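Notebook, February, 7:40 am

Porkside room, tables again

Round table first, before anyone could put a coffee on it. The warm orange top looks like something out of a pancake restaurant and behaves like one too: anything set down on it for longer than a minute sticks. Went over it with the Purndale cleaner at half strength, then plain water, then a dry cloth. Half strength is plenty. Full strength leaves a haze you only find at four in the afternoon when the sun comes in low, and then you get to do it all again.

Surface still reads a bit high on the brick wall side. Shimmed the one leg with folded card, as we did last time, and as we will do next time. If somebody wants to buy proper adjustable feet, Kröger has them under part 403 and the catalogue is on the shelf behind the door. I have circled it. I have circled it in previous years as well.

White sheet goes on the round table, flat, a little off the edge. I tried it dead square and it looked tidy and was a nuisance to pick up, so slightly skewed it is. Please don't straighten it. I know it's tempting.

White rectangular table is for the small things. Blue basket at the back, the orange-brown box in front of it. The box was migrating into the basket, and once something is in the basket it's gone until the end of the month. The basket is rated for nothing in particular, but I'd stop well short of the 1,000 g of odds and ends I fished out of it this morning. Contents, for the record: tape ends, a dried-out marker, two lids with no jars, and the good scissors we replaced in spring.
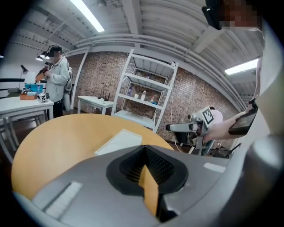
Round table with the white sheet out; basket and box on the white table at left.

Layout worked well enough. You can get between the two tables with a backpack on, which was my main worry, as everyone here seems to live out of one. Left the gap at 1,111 mm on paper and then scratched that out, it's 111 cm, I added a digit and went looking for a bigger room. Measured from the edge of the round table to the near corner of the white one. Anything tighter and the basket gets an elbow.

Floor by the brick wall: the black cables want their own route. For now they stay close to the wall. Pullow sells a flat rubber cover in 500 mm lengths that would do it, and it comes in black or in a yellow you can see from the car park. I vote black. I expect we'll get yellow.

Things that still bug me:

The brick sheds. I sweep in the morning and there's a fresh line of grit along the wall by lunch. A coat of clear sealer was talked over last winter and quoted, and the quote is now holding up the short leg of the other bench.

The box has no label. It's an orange-brown box, everyone knows which one I mean, until a second one turns up. Will write SMALL PARTS on the lid once I find a marker that works (see basket).

Cloths. We had a full bag. We now have one cloth and a sock.

Tomorrow: redo the card shim with something that doesn't squash, find the spare white sheet, and wipe the round table again from the brick side inward. Also return the spirit level to Purndale before they ask for it a third time.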